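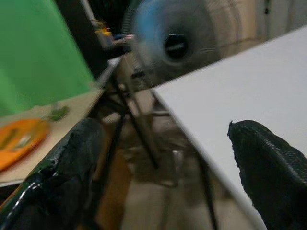
Cisneros soft finger covers – worth it or not?

tablehopper62
Posted 12/09/2018

Finally got my set of the Cisneros textured finger covers on and figured I'd start a thread, because the old one got buried. Wrist cam view is up top, arm swinging past the gap between the two tables with the fingers open. That blur is my main gripe with the camera they bundle, by the way. Fingers look great up close, and everything past the tables is mush as soon as the arm moves at any speed.

The covers themselves I like a lot! They slide on with a bit of dish soap and after some 90 hours of plate and cup work I can't see any wear at the tips. Grip on smooth plastic is way better than the bare fingers ever were. Price is steep for what you get, though. Anybody else running these?

unby_fan
Had the Unby ones before and went back to them. The Cisneros ones were too stiff for me on thin stuff like plate rims. What speed are you at in that shot? I can tell there's a fan back there and that's about it.

tablehopper62
Default travel speed, I never touched it. And yeah, the fan is a smear. The green panel on the left too, at least up at the top.

gearsoup
Going to disagree on the camera. Looks to me like you're short on light. It's pretty dark between those tables and underneath, so the exposure time goes way up and you get blur. I run the same kit with two cheap LED panels and my pictures are fine. I wouldn't ding the product for that.

unby_fan
Eh. If they sell it as a home kit it should work in home light. The Otthorpe bundle costs less and I never had to buy lamps for it.

gearsoup
The Otthorpe cam also has half the view. With this one you get both fingers and a good chunk of both tables. I'd take that trade any day.

tablehopper62
OK, fair point on the light, it IS dim in here. I can make out the edge of the white table fine, but the orange plate over on the left is hopeless. Can't tell you what's on it from that shot. I'll try a lamp – and maybe slow the arm down before I complain any more.

mossy_bolt
Is the pointy tip on the right finger normal? It looks kind of curled. Mine came from Tamham and I sent the first pair back for something like that. They swapped them, took 4 days, no hassle.

tablehopper62
Hm, I figured it was just the shape. I'll pull it off tonight and compare it with the left one.

unby_fan
If it's bent, get the refund and buy the Unby ones :)

gearsoup
Please don't. Try the lamp first and post another shot at the same speed.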